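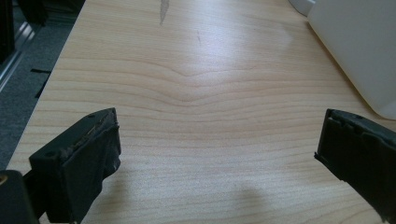
Hafiz Purba wants to know how you keep a pen pal past the third letter, when you've both used up your job, your pets and the weather. Good question, and I have far too many opinions about it, so this is going to be a thread. Get a cup of tea.

12 replies · 31 shares

Background for anyone new: I've been writing proper letters, with stamps, for a good few years now. I'm in Clarnance, my oldest correspondent is Nelli Kiiskinen, and there are 1,635 km of highway between our two mailboxes. We've never once talked on the phone. I don't know what her voice sounds like and I think I'd like to keep it that way.

So. The third letter. Hafiz is right that it's the one that kills most of these. First letter is easy, you introduce yourself. Second letter you answer everything from the first. Third letter you sit down and realize you've got a stranger's address and the news that it rained.

What got me over it was giving up on news. I'd been saving up Events, like I was filing a report. Now I write about whatever is annoying or pleasing me at the moment I sit down. Last one to Nelli was a page and a half on the neighbour's leaf blower and she wrote back three pages about hers!

And please, please don't answer their letter point by point. I did this for ages thinking it was polite. You get a letter back going "yes, the dentist was fine, thank you, no, my sister hasn't moved yet" and it reads like a form. Pick the one thing that grabbed you and go on about that. They'll forgive you for skipping the dentist.

(Exception: if they've told you something sad. Answer that first, before anything else.)

9 replies · 14 shares

Ask one question you really want the answer to. One! A letter with eleven questions in it is a job application. The best one I was ever asked was "what's in the drawer nearest to you" from Fergus Jardine, and I wrote four sides about that drawer. There was a harmonica in it. I can't play the harmonica.

Fergus is 82, by the way, and he writes faster than anyone I know. I'll mail something Monday and there's a reply before I've finished feeling smug about having mailed it. He doesn't do drafts. He crosses things out and leaves them there and half the time the crossed-out bit is better.

Which brings me to handwriting, because three of you have already asked. Mine is terrible. It slopes down to the right like it's trying to leave the page. It doesn't matter. If somebody can't read a word they'll guess, and Alfredo Cruzado once guessed "badger" for "budget" and we got two whole letters out of that.

"I'm having trouble with the badger again this month." He still signs off asking after it.

21 replies · 40 shares

OK paper. I know some of you are only here for paper.

I use the Zavine pads, the unlined ones, and I put a sheet of lined underneath so I can see the rules through it. Takes most inks without feathering. The cream ones are nicer than the white but they're harder to find and I refuse to order a pad of paper from another country to write to someone in this one.

Ink, I go back and forth. Lirel blue-black is my everyday. I had a flirtation with their green and Nelli told me, very kindly, that it was like getting mail from a wizard. I finished the bottle on grocery lists.

You don't need any of it though. I want to be clear about that, as the hobby side of this can get very silly very quickly. A ballpoint from the bank and the back of a calendar page is a letter. Fergus writes on whatever's around, I've had one on a hardware store receipt that went on for about a foot.

Venla Honkanen has just replied that I once spent my whole birthday money on envelopes. Venla, that is between me and the envelopes.

17 replies · 8 shares

Stamps! Buy them when you're already out doing something else. If the stamp is a separate errand the letter sits on the shelf for two weeks and then you feel bad about it and then you have to open it back up and add a P.S. explaining yourself. I have a letter from last March that's mostly P.S.

On that — don't apologize for being late. Everybody opens with it. "Sorry it's been so long, things have been so busy." I've started just not doing it and carrying on as though I got up from the chair for a minute. It's a bit rude and very freeing. Nelli does it too now. Her last one opened with "Anyway, the soup".

Where do you find people? This one's trickier and I don't have a tidy answer. I met Nelli through the card in the window at Saarela, back when it was still a stationery shop and they had that corkboard by the till. Alfredo was a friend of hers. Fergus answered a letter that wasn't meant for him (long story, wrong postal code, he steamed it open, he has never once been sorry).

There are swap lists and groups, and people do well out of them. I've had mixed luck. You get matched with someone who likes stickers a great deal and you have to decide if you can be a sticker person. I gave it a real try. I was not a sticker person.

What's worked better for me is writing to somebody I already half know. An old coworker. A cousin you see at weddings. Somebody who moved away and whose address you can get from their mum. They'll be surprised and a little suspicious, and then they'll be thrilled.

26 replies · 19 shares

Someone asked if it's all right to type. Sure. I like handwriting but I've had typed letters I've kept and handwritten ones I've lost. If your hands hurt, type. If you're faster typing, type, and sign it with a pen at the bottom so there's a bit of you on it.

Keeping them: shoeboxes, one per person, newest at the front. I used to file by date across everyone and it was hopeless, I could never follow a conversation. By person you can sit down with a box on a wet Sunday and get the whole thing in a row, including all the parts where you each forgot what you'd said and told the same story twice.

I don't keep copies of mine. Alfredo photocopies his before he sends them and I think that's mad, but he's caught me contradicting myself more than once so maybe he's onto something.

How long should a letter be — as long as the tea. When the cup's empty I start wrapping up. Some days that's two sides and some days it's a postcard in an envelope. Short ones are fine. I'd much rather get 400 words now than a masterpiece at Christmas.

Also leave things out! If you tell them the whole story there's nothing for them to ask. I told Fergus I'd been thrown out of a curling club and then moved on to the tomatoes. He's been trying to get the rest out of me ever since.

14 replies · 22 shares

Few last odds and ends from the replies:

Yes, put your return address inside as well as on the envelope. Envelopes get torn and tossed.

No, I wouldn't seal anything with wax if it's going through a sorting machine. I've done it and it arrived as crumbs.

Yes, you can stop. Sometimes one goes quiet, and I send a postcard after a while, and if that gets nothing I leave it be. I had a lovely run with a woman up north who just faded out, and I still think of her when I see a heron because she was funny about herons.

Hafiz, to get back to you, go and write the third letter tonight. Skip the weather. Tell them what you had for lunch and why you regretted it. If you're really stuck you can have the drawer question, Fergus won't mind.

And if anybody knows where to get the cream Zavine pads in Clarnance now that Saarela sells candles, my messages are open.

33 replies · 11 shares

We use cookies to remember your settings and improve your experience. By continuing to browse you agree to our use of cookies. Accept | Manage preferences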